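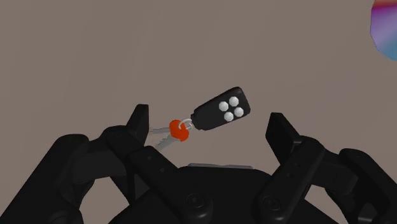

How long does an opened bottle of vermouth keep its flavor?
In the households we followed, a bottle kept in the refrigerator was still rated close to fresh after a month, and a bottle left on a shelf had usually slipped by the end of its second week.

Figure 3. Keys with a remote fob between the open fingers of a gripper (computer rendering).

4.2 Storage habits and the opened bottle

We came to this part of the study with a certain fondness for the subject, and we hope the reader will forgive us if we linger over it. Vermouth is a wine, after all, with herbs and a little spirit added, and yet a great many people who would never leave half a bottle of white wine standing open on the sideboard will do exactly that with vermouth, sometimes from one winter to the next. Our participants in Kundham were generous in telling us about this, and a few of them even apologized for it, though we had not asked them to!

Each household kept a drinks diary, in which they noted the day a bottle was opened, where it lived between pours, and what they thought of it on a scale running from 1 to 10. After incomplete pages were set aside we were left with 1,469 usable entries out of the 1,930 collected. Most of the lost pages were missing only the opening date, a small thing to forget and a frustrating one for us, as there is very little to be done with a flavor score when one doesn't know how old the bottle is. The diaries were entered twice by hand and compared in Statbridge, and where the two versions disagreed Ruoxi Shen went back to the paper and made the final reading.

Of the usable entries, 900 came from bottles kept in the refrigerator. We had expected fewer. Several people explained that they had started chilling the bottle simply to have a cold drink sooner, with no thought of how well it would keep, and we should be careful not to read too much good sense into the habit. The remaining entries came from bottles kept in cupboards, on open shelves, and in one case in an unheated porch, which we counted as a shelf after some friendly argument.

Scores for the dry style fell faster than scores for the sweet style in both kinds of storage. This agrees with the pattern described by Qureshi in an earlier tasting exercise, although that work used a trained panel and small sealed samples, and ours used ordinary people and ordinary evenings. The word our participants reached for most often was "flat," followed by "sour" and then, rather charmingly, "tired." Sugar may cover some of the change in the sweet bottles, and we would not want to claim that they were keeping any better in a chemical sense.

We also gave a smaller group of households the Zevov stopper, a hand-pumped closure meant to draw air out of the bottle. Their scores were a little higher on the shelf and no different in the refrigerator. The people who received a stopper knew quite well what it was for, and some of that small advantage may belong to hope. A blind comparison, using bottles opened and stored by us in January and poured side by side, is taken up in Section 4.3.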